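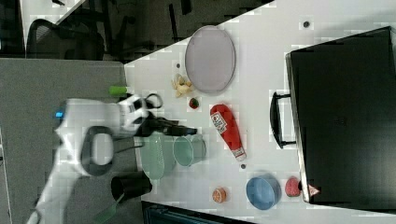

Fiche établie par Skotow, contrôle des équipements – 24 novembre 2022

Kit bras de table Pito, version cuisine
Liste de contrôle avant achat, avec commentaires

Matériel prêté par Farow. Prix annoncé : 2650 euros hors taxes, formation non comprise. Notice fournie : 114 pages, en anglais, sauf le chapitre sécurité, qui est traduit.
Cotation : C = conforme, R = réserve, NC = non conforme, SO = sans objet.

1. Fixation et implantation

1.1 Bras fixé sur son support, visserie complète – C
1.2 Jeu perceptible à la base, moteurs coupés – C. Aucun jeu à la main.
1.3 Plateau stable sous charge – C
1.4 Trous du plateau sans bavure – C. Prévoir quand même des bouchons si le poste sert à manipuler de petites pièces.
1.5 Zone d'évolution matérialisée – NC. Pas de marquage au sol dans le kit. Le bras peut dépasser le bord du plateau, il faut donc un ruban au sol ou une barrière basse.
1.6 Sièges tenus à distance pendant les cycles – R. À inscrire dans la consigne de poste.

2. Préhenseur

2.1 Doigts alignés, patins en bon état – C
2.2 Force de serrage réglable – C. Réglage par logiciel seulement. Nous aurions préféré une butée mécanique en plus.
2.3 Comportement en cas de coupure – R. Le préhenseur reste fermé sur la pièce. La notice le précise, mais en annexe.
2.4 Risque de pincement pour l'opérateur – R. Ne pas présenter un objet à la main.
2.5 Prise d'objets souples – C, avec une remarque : le gant de cuisine rouge fait partie des objets à approcher à vitesse réduite, et le câble ne doit pas se trouver entre les doigts et le tissu. 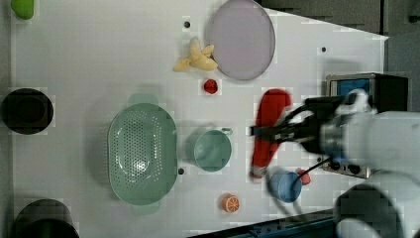 3. Arrêts et signalisation

3.1 Arrêt d'urgence à portée de main – C. Bouton filaire, livré avec deux mètres de câble.
3.2 Réarmement volontaire exigé – C
3.3 Délai de remise en service – R. Compter 90 secondes, bras immobile. C'est long pour une démonstration, acceptable pour l'usage prévu.
3.4 Voyant lisible depuis le poste – R. Le voyant bleu est petit. Son code (fixe, clignotant) n'est pas rappelé sur le bras.
3.5 Signal sonore au démarrage – NC. Absent. Pylypenko propose un module en option, que nous n'avons pas essayé.

4. Objets et encombrement

4.1 Absence de verre et de lames – C
4.2 Aliments factices seulement pour les essais de prise – R. La consigne doit dire clairement ce qui est admis sur le plateau.
4.3 Objets en appui sur le bord – NC. À dégager avant chaque cycle.
4.4 Valises et caisses hors du plateau – R. Une valise réduit la surface utile et crée un point de choc.

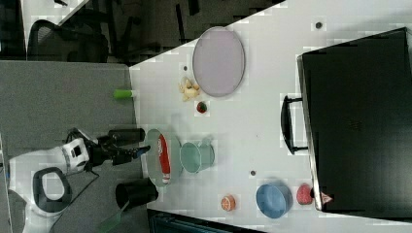

Notre service demande pour tout bras de table une bande libre le long des bords, à vérifier avant la mise sous tension. La notice Pito n'en parle pas. Le récipient noir cylindrique placé en partie au-dessus du vide, sous le préhenseur, est le cas type : un contact léger peut l'envoyer au sol, et l'opérateur aura le réflexe de le rattraper. Même remarque pour la grande valise noire à droite, trop près des objets à saisir. Réserve maintenue jusqu'à modification de la consigne.

5. Câblage

5.1 Gaines intactes – C
5.2 Connecteurs verrouillés – R. Contrôle à faire avant chaque séance, en tirant légèrement.
5.3 Cheminement hors de la zone de prise – NC. Le câble forme une grande boucle au-dessus du plateau et passe devant le petit four. Demander à Farow des colliers et une longueur adaptée.

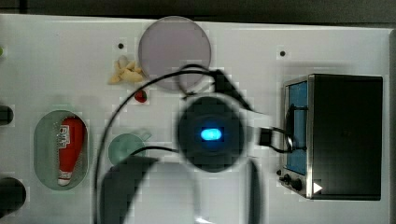

Point 5.3 – boucle de câble et connecteur, vue de dessus.

5.4 Accessoires électriques sur le plateau – SO. Le four est un jouet.

Avis : achat possible après levée des points 1.5, 3.5, 4.3 et 5.3. Deuxième contrôle à prévoir avec le câblage corrigé, puis visite annuelle en juillet.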